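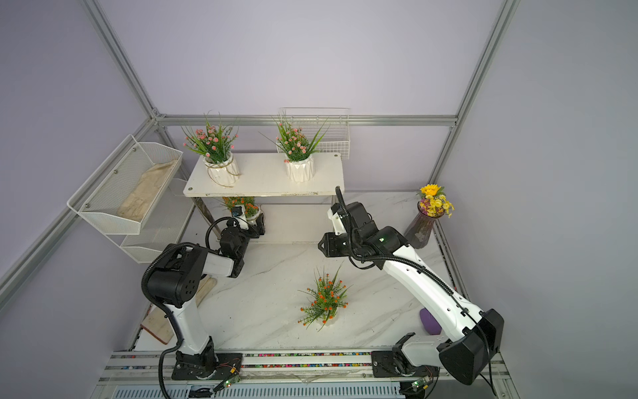
What is an artificial plant?

An artificial plant is a plant made by people to look like one that grew. It has leaves, stems and often flowers, but it isn't alive, so it never drinks, grows or makes seeds.

You have probably walked past hundreds of them! They sit in dentists' waiting rooms, on café windowsills and on top of bathroom cupboards. Some are so good that you have to touch a leaf before you're sure (ask first if the plant belongs to somebody else).

Let's find out what they're made of, how to spot one and how to give one a good home on a shelf.

What's inside a pretend leaf?

Most artificial leaves are made of plastic or cloth. Long thin leaves, the kind that look like tall grass, are often plastic, and plastic is brilliant for this job. It can be bent into a curve and it stays springy, just like grass in a meadow. The two plants up on the white shelf have leaves like that, with clusters of small pink blossoms among the green.

Petals are often cut from thin cloth. A machine in a factory can press a shaped cutter through lots of layers in one go, a bit like using a biscuit cutter on a whole stack of dough. Then the petals are pressed into shape so they curl, and put together around a stem.

Stems often have wire hidden in the middle. If you bend a wired stem, it stays bent! That's how people who arrange artificial flowers get one bloom to lean left and another to peep out at the front.

How people did it long ago

Pretend flowers are much older than plastic. People have made them from silk, paper, wax, feathers and even glass. Each petal had to be cut and curled by hand, so a single flower could take a very long time. Some were worn on hats and dresses, and some were used in lessons, so that students could study the parts of a flower in the middle of winter.

Spot the difference

Real plants are wonderfully untidy. Look closely at one and you'll find a nibbled edge, a yellow tip, a tiny new leaf still rolled up tight. No two leaves match exactly. Artificial leaves come out of a mould or a cutter, so if you search patiently you can often find twins.

Try these clues when you meet a mystery plant:

Look for a seam. A thin raised line along a stem can mean it came out of a mould.
Look at the soil. It might be foam, pebbles or dry moss glued in place.
Sniff the flowers. (Careful, plenty of real flowers have no smell either!)
Look underneath the leaves. Real ones are often paler on the underside, with veins you can feel.
Come back in a fortnight. A living plant may well have changed.

Tomoyo Tamura's class played this as a game in March. They borrowed 18 plants from all over the school, some real and some not, and gave every one a number. The hardest was a small cactus from the office. Almost everybody in the class thought it was plastic, and it was real!

Pots matter too

A real plant needs a pot with somewhere for spare water to go, or its roots can rot. An artificial plant doesn't mind at all, so its pot can be chosen just for looks. Have a look at the white pots on the shelf. They have flat sides that meet at angles, and those flat sides are called facets. Cut gemstones have facets as well. Light falls a little differently on each one, so even a plain white pot gets pale parts and greyer parts. Clever, isn't it?

The left-hand pot has a loop of twine around it too. Twine is a thin string made by twisting strands together. You can tie it round a jam jar or an old mug, and it makes the whole thing look ready for a garden party.

Weight is the other thing to think about. Tall leaves can make a light pot wobbly. If yours tips over easily, ask a grown-up to help you put clean pebbles in the bottom.

Finding a good spot

Real plants are fussy about light. Put a sun-lover in a dark corner and it grows thin and pale. Artificial plants can go wherever they look nice, in a gloomy hall or on a high shelf that's hard to reach with a watering can.

There's a colour trick you can use. Strong colours show up best against something plain, so green leaves and pink flowers look extra bright in front of a pale wall. You can use the space under a shelf as well. Tucked under the white one is a small potted plant with orange flowers, and a little splash of orange goes a long way!

Keep bright sunshine in mind, though. Months of it can fade cloth petals until red looks pink and pink looks nearly white.

Bath time for plants

No watering doesn't mean no work. Dust loves leaves. Wipe plastic ones with a damp cloth, holding each leaf underneath with your other hand. For cloth petals, use a soft, dry paintbrush and start at the top, so the dust you knock down gets swept up on the way.

Which kind is better?

That depends what you want. Real plants grow, feed insects when they're outdoors and give you something new to look at. Artificial ones are handy for people who get hay fever or travel a lot. They do take materials and energy to make, and plastic lasts for ages, so the kindest thing is to keep yours for years. Ecaterina Pop still has the paper poppies she made when she was 7. She is 32 now, and they stand in an egg cup by her kitchen sink.

Have a go yourself

You need green paper, pink tissue paper, scissors, glue and a clean yoghurt pot. Cut 8 long, thin strips of green and curl each one round a pencil. Scrunch tiny bits of tissue into blossoms and glue them on near the tips. Push a ball of scrap paper into the pot, poke the strips in all round, and bend them outwards until they flop over the rim.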